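Landida Spring Water Records: README

Data card, release of January 16, 2022
Maintained by Nicanor Orozco

Summary

Landida is a table of water chemistry readings from hillside springs in the Utholm district. It holds 1151 sample records from 313 springs. The earliest records are from 1932 and were transcribed from handwritten field ledgers. Later records were entered from printed lab sheets.

The table is meant for work on long-term change in hardness, chloride and nitrate. It is not suitable for judging whether a given spring is safe to drink from.

Files

springs.csv: one row per spring, with spring_id, local name, elevation in meters and rock type.
samples.csv: one row per sample, with sample_id, spring_id, date, season and all measured values.
ledger_notes.txt: remarks from the ledgers that did not fit a column, keyed by sample_id.
units.txt: original units and the factors used to convert them.

All files are UTF-8, comma separated, with a header row. Empty cells mean "not measured." A zero means a reported zero.

Lab procedure for the later records

Samples were filtered on arrival and split into two tubes, one acidified for metals and one left untreated for anions. Tubes carried the sample_id on the cap and on the side. Where the two labels disagreed, the side label was used and the flag column was set to L.

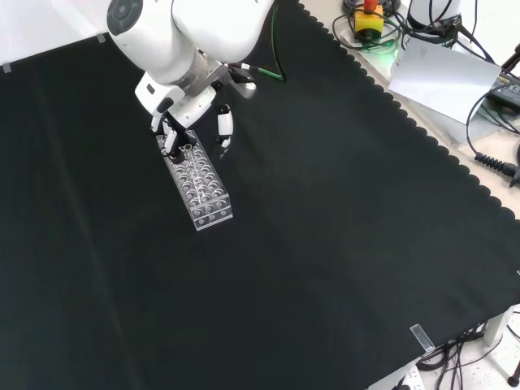
Columns in samples.csv

ph: field value where available, otherwise lab value. See ph_source.
temp_c: water temperature at the outlet.
cond_us: conductivity in microsiemens per centimeter, corrected to 25 C.
hard_mg: total hardness as calcium carbonate, mg/L.
cl_mg: chloride, mg/L.
no3_mg: nitrate as nitrate, mg/L. Ledger values given as nitrogen were multiplied by 4.43.
flag: blank, L (label conflict), T (transcription doubtful) or D (below detection limit).

For rows flagged D, the value column holds the detection limit itself. Halve it or censor it as your method requires.

Cleaning

The ledgers were typed twice and compared with Clava, a small script in the tools folder. Differences were settled by going back to the page. Pages that could not be read after a second look were left out. Degrees of hardness in the oldest ledgers were assumed to be German degrees, on the evidence of a note inside the front cover.

Duplicate samples taken on the same day at the same outlet are kept as separate rows. Average them before fitting a trend.

Known gaps

Spring names changed between ledgers. The Ochoa group, for example, appears under two spellings and was merged by elevation. Winter is thinly covered at the higher outlets, where the track is usually closed until March. Nitrate is missing from 597 records. 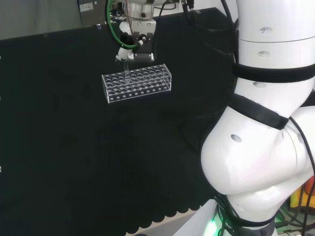 Can I compare ledger pH values directly with the later ones?
Only with caution. Ledger values were read from color charts in steps of 0.5, so filter on ph_source and treat the "chart" rows as a separate series.

Changes in this release

Added elevation for springs that previously had none.
Fixed swapped chloride and hardness values on one ledger page.
Renamed cond to cond_us.

Corrections should quote the sample_id and the ledger page number.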